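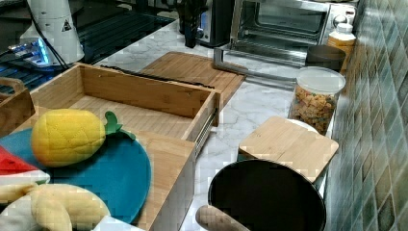
## Unit 6: Demonstrations for a kitchen counter

Reading before lab: the Maglaya control notes, sections on frames and gripper limits. Bring your log sheet from Unit 5.

### 6.1 Two ways to demonstrate

In **kinesthetic teaching** the operator holds the arm and moves it through the task. Joint positions are recorded directly. Contact forces are harder to use, as the wrist sensor also picks up the operator's hand.

In **teleoperation** the operator moves a separate input device and the arm follows. The recorded command and the measured state are two different signals, and both must be stored. In Uvgate they are saved as `cmd` and `obs`. Train on `cmd` unless the exercise says otherwise.

### 6.2 The drawer task

A drawer constrains motion to one axis. Any sideways error in the hand path turns into side load on the slide, so the approach matters more than the pull.
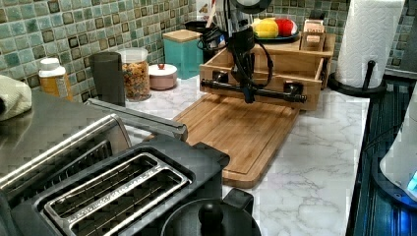

Divide each demonstration into approach, contact, pull and release. Mark the boundaries by hand for the first 3 episodes, then compare them with the automatic split. The usual disagreement is at contact – the automatic split waits for a force threshold, and a slow operator reaches it late.

Logging runs at 100 Hz. An episode longer than 1,000 samples is over ten seconds and should be checked for pauses. Trim pauses at the start and end only. A pause in the middle is part of the demonstration and stays in, with a note.

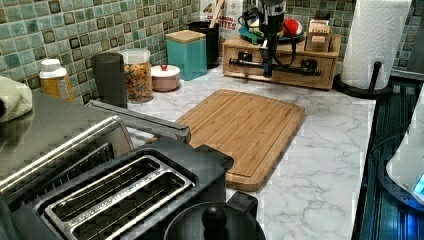
### 6.3 Variation between episodes

Change one factor at a time:

- start pose of the arm
- drawer opening
- objects on top of the cabinet
- position of the cutting board

Record the factor in the episode header. A policy trained on a single start pose tends to replay one path and miss when the cabinet is moved. 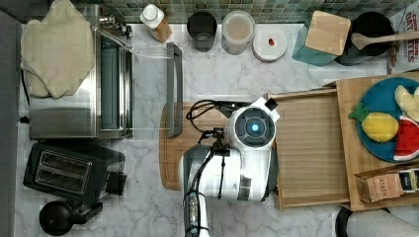 *Fig. 6.4. Arm over the cutting board, drawer open, toaster oven door lowered.*

### 6.4 Exercise

1. Record six episodes of the drawer task by teleoperation.
2. Plot `cmd` against `obs` for the wrist and estimate the lag.
3. Repeat with kinesthetic teaching. State which signal you used for training.
4. Submit the plots and headers through Inevico by the end of April.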